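Cuaderno de taller, julio, 9:40

Presupuesto del segundo semestre. Sigo sin ver clara la partida de manos. Makstead nos ofrece el par completo con mantenimiento incluido y quiere respuesta este mes. Indness vende las fundas y las puntas sueltas, a 400 el juego. La tarea de referencia sigue siendo la del baño: lavabo, encimera de aspecto pétreo y toalla rosa colgada en la pared del fondo.

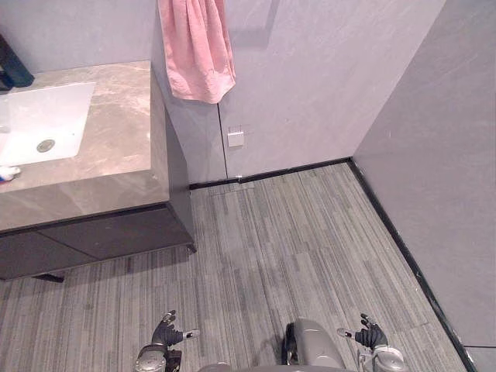

El comercial de Makstead dice que con 6 juegos de repuesto cubrimos el año. No me lo creo. La cifra sale de su propio ensayo, con piezas rígidas, y nosotros trabajamos con tela de rizo. Pedir el informe completo, no el folleto.

Otra duda: las puntas. El pulgar lleva capuchón metálico y los otros dedos que se ven desde la muñeca acaban en negro. ¿Se compran por separado? En la oferta viene una sola línea, "puntas", 1610, sin desglose.
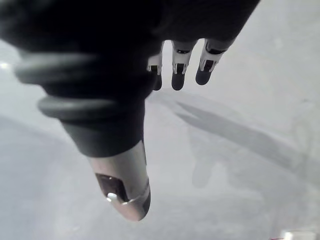 Pendiente antes de firmar

- Precio por dedo, no por mano.
- Plazo de entrega de Skurkell, por escrito.
- Qué pasa con la garantía si montamos fundas de Indness.
- Reservar 100 para toallas. La última vez salió de consumibles y hubo queja.

La punta metálica se hunde en el rizo y al lado queda un pliegue, al parecer levantado por ella.

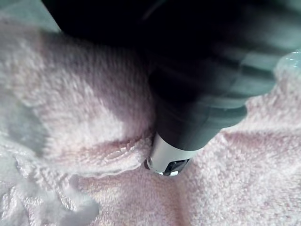
Si compramos algo, que sea un juego y a prueba. El modelo Mak nuevo promete "tacto textil" y no he encontrado ni una curva de fuerza en la ficha. Mientras no la manden, la partida se queda en amarillo.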